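This website uses cookies to improve your reading experience. By continuing you accept our cookie policy. Accept | Settings

Kitchen robots on the big screen: our visit to the open day in Stevmont

In December our section was invited to the open day of the Flurusness laboratory, which has its rooms on the second floor of the Villanueva building in Stevmont. We had asked for this visit already in spring, and I want to thank all members who kept their patience. The laboratory counted 81 visitors at the door during the afternoon, and our group was a good part of them.

Most of us expected to see a machine behind a glass wall. The work at Flurusness is done first in simulation, and the open day was planned to show this part. We were taken to a seminar room with a large screen, two workstations and rows of chairs, and for almost two hours we looked at kitchens which exist only in the computer. I was a little disappointed in the first minutes, I must admit, and I was not the only one. It passed quickly.

Our host was Leobardo Serrano, who is responsible for the simulation work. He started without slides. He opened the program, which is called Grornar, loaded a kitchen and put the arm in front of the sink.

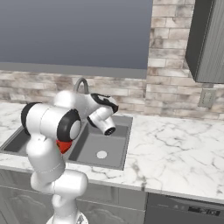 He asked us what we thought was the difficult thing for a robot in a kitchen. Several people said glass, one said knives. Mr. Serrano answered that for his team it is very often the reach. A person who wants to take something from the bottom of a sink bends a little, moves one foot, leans on the counter with the other hand, and does not notice any of this. The arm has a fixed base. If the base stands in a bad position, the hand can come over the basin and still not have a good angle to go down. So a large part of the work is to try positions of the base and to look at what the joints have to do to get there.

He moved the joints one by one with sliders on the second monitor, so that we could follow which one does what. The shoulder moves everything, of course. The wrist moves only a little, but if the wrist is wrong, nothing else helps. He let the arm come into a position where the elbow could not bend any further, and he left it there for some time so we could think about how to get it out again. A lady in the second row proposed to turn the whole arm from the base and come in from the other side. He tried this at once, and it worked on the second attempt. I think this was the moment when the room became more lively.

There were many questions about why the kitchens look so complete. If the task is only to reach into a sink, why must there be veins in the marble and an outlet on the wall? Mr. Serrano explained that the arm's software gets camera pictures, and it should learn not to be confused by a pattern in the stone or by a dark cabinet door. The laboratory has 14 kitchens in the program at present. The cabinets, the stone, the wall and the light can be exchanged. He said the first kitchens they made were plain gray boxes, and the results from them were not useful when they wanted to go further.

I asked how they know when a task is learned. The answer was less simple than I hoped. For every task they set a number of runs in advance, and for the task of the afternoon this number was 3000. The record on the workstation showed 3096, because the program had continued while the team was at lunch. A run is judged by the program itself, with rules that a person has written, and sometimes the rules are wrong. He told us of a rule which accepted a cup as "put away" when it had fallen behind something and could not be seen any more. They found it only by watching the runs with their own eyes, and since then a person looks through a part of them every morning.

After a short break with coffee (very good, and the almond cake also) we came to the second part of the demonstration, where the arm has to deal with a bowl on the countertop. The lab people wanted to show us contact, which means the moment when the robot touches something, or nearly touches it, and the object answers.
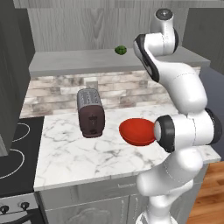
CONTACT, FRICTION AND A RED BOWL

The bowl was the favorite of the afternoon. Mr. Serrano told us that round things are unpleasant to work with, in simulation as in life. A box stands where you put it. A bowl can roll, turn over, slide away or rock for a long time, and the computer must calculate each of these movements in very small steps. If the steps are too large, the arm may go a little inside the object, and then the program pushes the two apart with too much force. He made the steps larger on purpose and showed us the result. The bowl jumped off the counter and flew away through the kitchen. The younger visitors asked to see it again, and he did it four more times with good humor.

With the normal setting, the behavior was much calmer. One can change the friction between the bowl and the counter with a number, and also the weight of the bowl. We tried a heavy bowl and a very light one. With the light one, the arm had a lot of trouble to push it in a controlled way, it always went a bit too far. Our member from the ceramics trade said she would have guessed this, and she and Mr. Serrano had a longer talk about glazed surfaces, from which I understood perhaps the half.

Another question was whether the toaster and the other objects in the room are only decoration. They are not. They have a shape and a weight like the bowl, and the arm may not knock against them on its way. In the runs, they are put in different places and turned in different directions, so that the software cannot simply learn one path by heart. I found this easy to understand, as my own kitchen is never in the same order two days in a row.

WHAT WE COULD TRY OURSELVES

In the last half hour the two workstations were free for visitors. You could take the arm with a small hand controller and try to bring the end of it to the bowl. It looks easy when another person does it! The picture on the screen is flat, and it is hard to judge how far the hand is from the object. Most of us stopped much too early, and were very surprised when Mr. Serrano turned the view to the side and showed the gap. I needed five attempts. A boy of perhaps ten years needed one, and then gave advice to the rest of us.

Some members asked about the real arm. The laboratory has one, in another room, and it was not part of this open day. Mr. Serrano said that a task goes to the real arm only after it has been good in all the kitchens in the program, and that even then the first trials are made slowly and with a hand on the stop button. He did not want to promise when a robot like this will wash the dishes in a normal home. He said he washes his by hand.

PRACTICAL NOTES

The Villanueva building has an elevator, but it is at the back entrance and the sign is small. Those who come by car should use the parking lot behind the building, as the places in front are reserved. The seminar room is rather warm with so many people in it, so do not keep your coat on as I did.

Flurusness has offered us a second visit in a smaller group, with more time at the workstations. If you would like to join, please write your name on the list in the clubroom or tell me at the next meeting. Members who could not come to Stevmont this time will be considered first. Please write also if you have used a hand controller before, so that we can make mixed pairs.

The handout with the list of terms (base, joint, wrist, friction, step size) was copied for us, and there are still some copies in the drawer under the notice board.

Would you like to receive this newsletter by e-mail? Enter your address and confirm the link we send you. You can unsubscribe at any time.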